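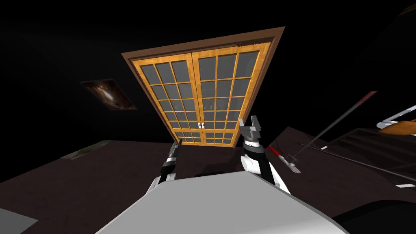 Lanying Tang wants to know if Noline is worth the 60 bucks a month or if I'm just in my honeymoon phase with it. Fair question! I've had the two-arm plan since May and I have opinions, so, thread.

For anyone new: Noline rents you simulated houses to drive a robot around in. You bring your robot model (or use one of theirs), pick a room, pick a job, and run it in your browser or on your own machine. I do the second one because my internet is garbage after 6 pm.

The job I've been stuck on is doors. Double doors, specifically. Two arms, two handles right next to each other at the seam, and a robot body that needs to stay out of the way of its own elbows. Sounds easy, ate three weekends.

Door stuff is where I think Noline earns the money. The handles and hinges have real settings you can mess with: stiffness, how far the door swings, whether it closes itself. I cranked the hinge stiffness way up and my poor controller just leaned on the thing like a tired dad at the mall.

The room library: 81 rooms on my plan, and the objects pack has 313 items. I've used maybe a dozen of the rooms. The kitchens are great. The bathrooms all feel like the same bathroom with new tile.

You can also leave clutter on the floor, which I love. Long poles, a brush-looking thing with a red handle, little flat white things, whatever. My planner treated clutter as scenery until I started turning it up, and now it at least thinks about where the base goes.

Gripes, because I have them. The lighting presets. "Evening" is basically a cave. The walls go nearly black and the floor is this deep maroon murk, and then one picture on the wall that looks like a galaxy is glowing away over there having the time of its life. If you train on camera input you'll want to mix presets, and you have to do it by hand, one scene at a time.

Second gripe: the default head camera is super wide. Look how the top of that door spreads out. Fine if that matches your real camera, annoying if it doesn't, and the menu for changing it is buried under Export of all places. I found it by clicking everything.

Someone asked about hardware. I'm on a 16 GB graphics card and a single room runs smoothly with both arms going. Two rooms at once and it starts to stutter. The browser version doesn't care what you own but there's a lag on the controls that makes fine gripper work miserable.

I also tried Wulico for a month before this. Cheaper, simpler, nicer tutorials. But their doors are one solid chunk that either is open or isn't, so for what I'm doing it was a no. If you only need pick and place on a table, go look at Wulico first and save your cash.

Batista is the add-on that records your runs and lets you scrub back through them with the joint forces drawn on top. It's extra. I grumbled and bought it and now I'd give up the object pack before I'd give up Batista. Watching the right wrist do something dumb in slow motion taught me more than my logs did.

Support has been good, with one weird exception. I reported that the Flemum rug mesh was grabbing my wheels at the edge, and got a friendly reply the same afternoon telling me to delete the rug. I mean, sure. I deleted the rug. Would still like a rug.

So Lanying, my answer: if you're doing doors, drawers, cabinets, anything with a hinge, yes, get a month and cancel if you hate it (canceling took two clicks, I tested it by accident). If you're doing tabletop stuff, skip it for now.

Next I'm trying the same door with the left arm holding one side open while the right does the other. Drop your hinge settings in the replies if you have ones you like, mine are a mess and I'm not proud.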